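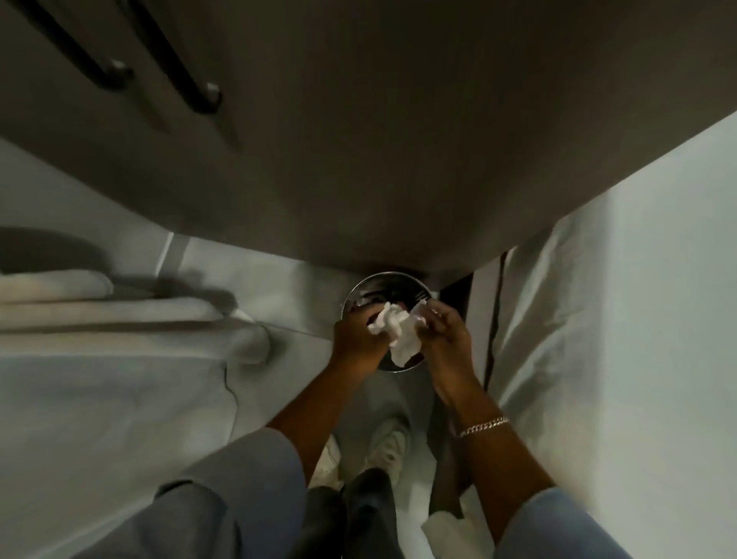
*Bin task, hand demo from the head camera: both hands at the can, towel going in.*

**Ticket 2504: Policy lets go of the paper towel too early at the trash can**
Status: open, waiting on retrain
Opened: 2024-12-05
Setup: Nelus arm pair, Lamura teleop software, Rutumel training scripts

Hi all! Putting everything in one place because I've been spreading this over three chat threads and I can't find half of it myself.

**What's going wrong**

The robot picks up the paper towel fine. It carries it over fine. Then it opens both grippers while it's still short of the can, and the towel lands on the floor next to the bin. After that it goes home looking very pleased with itself and reports the task as done. I ran it 39 times yesterday and got the towel in the bin 8 times. Same can, same spot under the counter, same brand of towel.

**What we trained on**

Mix of two kinds of demos:

- hand demos, where a person wears the head camera and just does the job with their own hands
- remote demos, where one of us drives the arms with the Lamura controllers

The hand demos are most of the pile (they're so much faster to record, I can't blame us). The still at the top is from that set. Look at how low those hands get. The left fingers are curled over the rim and part of the towel is already hanging down in the can before anything is released. Now go watch any of the remote demos. We all hover way up high and drop it, me included, because none of us wants to bang a gripper on steel.

So the two sets disagree about where "over the bin" is, and I think the policy is splitting the difference in the worst possible way.

**Things I tried, in order**

1. Restarted everything. Lamura, the arm controllers, the training box. No change, but you'd have asked.

2. Redid the hand-eye calibration. It was off by a hair and now it isn't. The misses got more consistent, if anything. Sort of good news? It does say we aren't chasing random noise.

3. Checked the timestamps between the camera and the hand tracking. Dmytriv (the logging tool, for anyone new) had a known lag bug back in February, so I was really hoping it would be this one. It wasn't. I scrubbed through a bunch of clips and the tracked fingers line up with the video.

4. Looked at the hand tracking itself near the bin. Okay, this one is interesting! When the fingers go over the rim or down behind the towel, the tracker loses the fingertips and guesses. On a lot of clips the guess is "hand open", and it guesses that while the person is still holding on. Our converter turns an open hand into an open gripper. So we have been teaching it to let go early, politely and over and over.

5. Tried moving the counter lighting around. It's pretty dim down by the floor with that big dark gray overhang above everything, and I wondered if the tracker would hold on better with more light. I stuck a lamp on the floor. Tracking got a bit better, and then the polished rim started throwing glare at the camera, so I took the lamp away again.

6. Retrained for 4000 steps with the hand demos only. Reaches lower, still opens early.

7. Retrained for the same number of steps with the remote demos only. Opens at the right moment, but from way up high, and the towel drifts off to the side. I did enjoy watching it flutter, not going to lie.

Six and seven together pretty much convinced me. Two separate problems, one in each set.

**What I want to do**

- In the converter, stop trusting the open/closed signal whenever fingertip confidence drops near the can. Hold the last good value until the fingers come back. I have a rough version of this on my branch and it needs somebody with a fresh brain to read it.
- Record a new batch of remote demos where we go down to the rim before releasing. Please go slow. If you touch the can, keep recording, a little bump is fine. If you knock it over, stop and throw that one out.
- Add a "is the towel in the can" check before the robot gets to say done. I know that's a separate ticket. I'm mentioning it anyway.

**If you're recording hand demos this week**

Pause for a beat with the towel hanging in the opening, then open your fingers wide and lift straight up so the camera gets a clean look at the release. Doesn't need to be theatrical! Just don't flick it in. Crumple the towel loosely too, because the tight little balls hide even more of the fingers.

Bracelets and long sleeves are okay as far as I can tell. I compared clips with and without and the tracker loses the fingertips in the same places either way.

**Update, same day, later**

Ran the converter fix over a small slice of the hand demos. The early "open" blips are gone on every clip I've watched so far. There's a new issue where it sometimes holds closed too long and the gripper would still be gripping on the way back up. I think my confidence cutoff is too strict. Lowering it and kicking off the full conversion tonight, with a retrain after that. Leaving this open until I've rerun the same 39 trials.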